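産業と税制 第8回 講義資料
個別消費税の引き上げと製造拠点の判断

今回は、飲料や日用品のように単価の低い製品に個別消費税がかかる場合、企業がどのように対応するかを扱う。前回の付加価値税の資料を手元に置いて読むこと。

1. 従量税と従価税

従量税は数量(リットル、本、キログラム)に対して課され、従価税は価格に対して課される。税率の引き上げ幅が同じに見えても、低価格帯の製品では従量税の負担が重くなる。1本あたりの税額が固定されるため、安い製品ほど税額の比率が高くなるからである。

2. 事例:Brunilau社

Brunilau社は清涼飲料と瓶詰め飲料水を製造する中堅企業で、従業員は324人、工場はNurnardとUltleyの2か所にあった。従量税の改定後、同社はまず小売価格を据え置き、増税分を自社で負担した。販売量は保たれたが、利益率が下がり、翌期にはUltley工場の夜間シフトを止めている。

その後、価格への転嫁を始めると、消費者の一部は隣接地域から入る製品に移った。卸売のAraújo商会への出荷は、月におよそ1,686ケース減少した。同商会は飲料のほかに雑貨や髪留めなども扱っており、棚の配分を課税対象外の商品に寄せた。小売側のこうした動きは、需要の価格弾力性だけを見ていると見落としやすい。

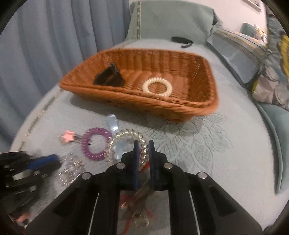 3. 企業の選択肢

(1) 価格転嫁。弾力性が低い製品では有効だが、密輸品や越境購入との競合がある地域では効果が限られる。
(2) 容量や配合の変更。課税単位が容量であれば、小型容器への切り替えで1本あたりの税額は下がる。ただし充填ラインの改修費がかかる。
(3) 生産縮小と輸入への切り替え。国内製造品と輸入品の税負担の差が小さいとき、固定費の大きい自社工場を維持する理由が弱くなる。

Brunilau社は(2)を検討したが見送り、(3)に進んだ。Ultley工場は閉鎖され、Nurnard工場は倉庫と配送の拠点に変わった。

4. 雇用と税収への影響

製造部門の人員が減ると、所得税と社会保険料の収入も減る。個別消費税の増収分だけを見て政策を評価すると、この減少が計算から抜ける。運送、容器製造、設備保守など取引先の雇用も対象に含めるかどうかで、推計値は大きく変わる。推計を読むときは、どの範囲まで数えているかを先に確認すること。

5. 次回までの課題

従量税を従価税に置き換えた場合、Brunilau社の判断がどう変わるかをA4用紙2枚以内にまとめる。前提とした価格と弾力性は必ず明記する。提出は水曜日の講義開始時。遅れる場合は事前に連絡すること。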